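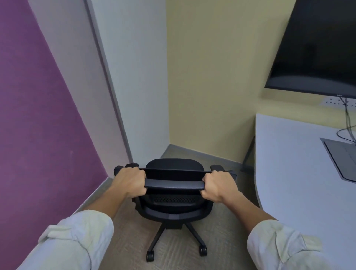 *Both hands on the top bar, the grip I use for straightening a chair.*

## Teaching "tidy the chairs" by demonstration – one grip or several?

**posted by mintcuffs, 28th October**

Hello everyone, and thank you in advance for reading all of this, I do tend to go on! I'm putting together a set of hand demonstrations for our two-armed wheeled robot, which we call Colari around here. The task sounds so simple: go into a meeting room, find the office chairs that are out of place, and put them back neatly. I've recorded 311 demonstrations so far, all of them done by me in person with a head camera, and I've trained on them twice.

With the top-bar grip the policy does rather nicely. It reaches, closes, pushes, and the chair goes where it should. The trouble is that a chair doesn't always have its back to you, so in plenty of my recordings I grab whatever is nearest, often an armrest. In one glass-walled room I had my left hand on the armrest upright and my right hand still open beside the backrest:

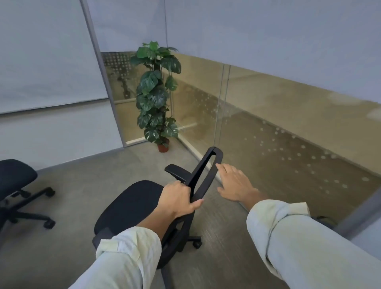 ### What goes wrong, and what I've tried

When the chair is turned sideways, the robot seems to average my two habits. It reaches for a spot between the armrest and the backrest and closes on air – rather sad to watch. I've tried lowering the learning rate and I've tried throwing out the 27 shortest recordings. Neither one helped. Should I start over with a single grip, or is there a kinder way?

---

**Belkadi_bench**

Please don't start over! Your armrest recordings are worth keeping, and I'd be sorry to see them go. We had the same thing with bins that could be lifted by the rim or the handle. What fixed it for us was labeling every recording by grip and giving that label to the policy as an extra input. It took me an afternoon and a large pot of tea.

I'd also look at your timing. If one hand holds on while the other is still making up its mind, the robot learns the dithering too. Decide before you reach, then bring both hands in at a steady pace. Try 14 fresh recordings of the sideways chair done that way, and see how it behaves before you record any more.

---

**navden_nightowl**

just use the top bar for everything, walk around the chair if you have to

---

**rollerblind**

I'd be careful with walking around it, as there isn't always room for a robot base behind a chair in a corner. Labels are a good idea. You might also record a few by remote control on the robot itself. Your own wrists can bend in ways its wrists can't, and an armrest upright is where I'd expect that to show up first. Our Navden arms could never copy my thumb-down grip, however many times I showed them, and I only understood why when I had to drive them through it myself.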